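4. Setting up your employer table in Faltance

Before you begin, your registration for the Ellemeck Careers Evening must be confirmed. The confirmation comes by e-mail from Catrin Watkins at the Wesenmont office. If you have no e-mail, look in the junk folder first, then write to her.

4.1 Create the table profile

1. Log in to Faltance with the address you used at registration.
2. Open My Events and choose Ellemeck Careers Evening.
3. Press Add Table. Each organisation can have 2 tables at the most.
4. Write the name of your organisation exactly as it should be on the sign. The signs are printed from this field and we do not correct the spelling.
5. Fill in the description. The limit is 2000 characters, spaces included.
6. Press Save Draft.

Note: A draft is not visible to students. It becomes visible only after step 4 of section 4.2.

4.2 Add pictures and publish

1. Open the tab Gallery and press Upload.
2. Select up to three pictures and wait until the green tick is shown beside each of them.
3. Press Preview. The gallery stands between your description and your list of positions.
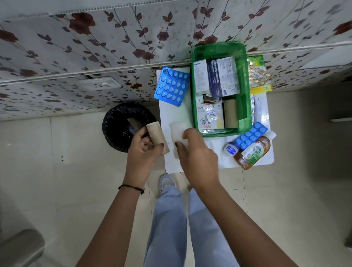
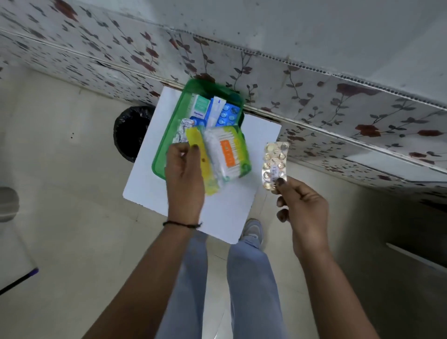
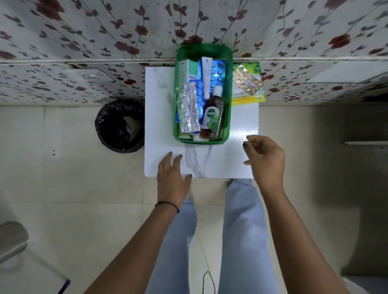
Green tray with medical supplies, all three pictures.

4. Press Publish. You receive a message with your table number.

Caution: If you change the name of the organisation after publishing, the table goes back to draft and you lose your number. Please ask Gladys Nyamweya before you do this.

4.3 Open the meeting slots

1. Go to Calendar and choose the length of one talk. The default is 10 minutes.
2. Mark the times when a colleague will be at the table. The programme closes bookings 60 minutes before the doors open.
3. If you want a waiting list, switch on Queue. It holds a maximum of 200 names.

Note: Students who come without a booking are also welcome. Please leave at least one slot free in each hour.

For questions about Faltance, contact Wilson Chambi. For power outlets and parking at the Apaza Centre, contact Duván Chambi.

Section last revised: 13/02/2024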